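Ten nights in the sleeping car

February 13, 2022

She has worked as a conductor on the night train between Sarnevach and Brastov for many years, and she asked me not to print her name. We met in the station buffet in Sarnevach, where she drinks tea before each departure. "I can give you until the bell," she said, and put her gloves on the table.

The journey takes two nights and covers 763 kilometres, which is not so much for two nights. I asked why it is so slow. "The track after Fosow is single," she explained. "We wait there for the other train. Sometimes we wait 30 minutes, sometimes until the soup is cold."
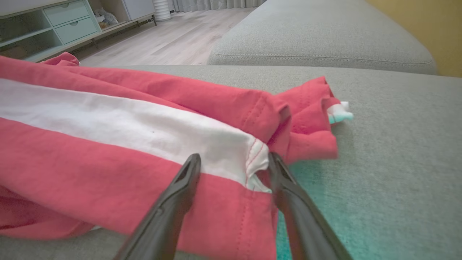
Her carriage has places for almost 30 people, and in June every one of them is sold. In winter she may have 10 passengers, and then she knows all of them before the first morning. I wanted to know what foreigners do wrong. "They pack for a museum," she said. "They come with a big suitcase and it must go under the bench, and then they need something from it at midnight." Her advice is to keep one small bag near the pillow, with slippers, a cup and something light to sleep in. A red top like the one on the light grey seat is enough, she thinks, even in February, for the stove in her carriage is strong and people complain of the heat more than of the cold.

About food she has firm opinions. The restaurant car was taken off the train years ago, and she does not miss it. "The women on the platform at Fosow cook better. Buy the potato pies. Do not buy the fish if you share a compartment." She sells tea herself, and biscuits, and a local chocolate called Morris which I later found quite too sweet.

I asked if she ever travels as a passenger. She laughed for a long time. "Once, to my sister. I could not sleep. I was listening if the conductor closed the doors properly."

And did he?

"Not the second one. I got up and closed it." 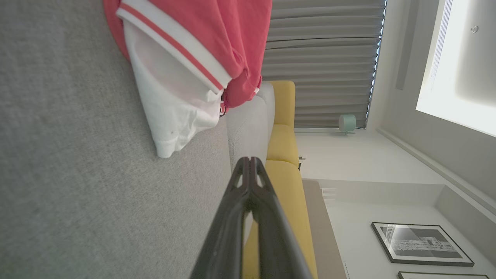 Red and white clothing on a light grey carpet.

Before she left, I asked what she likes best on the route. She named the bridge before Brastov, at six in the morning, when the passengers are still asleep and the river has mist on it. Then the bell rang and she took her gloves. Tickets for the sleeping car are sold at window three in Sarnevach, only for cash, and the bed linen is paid separately on board.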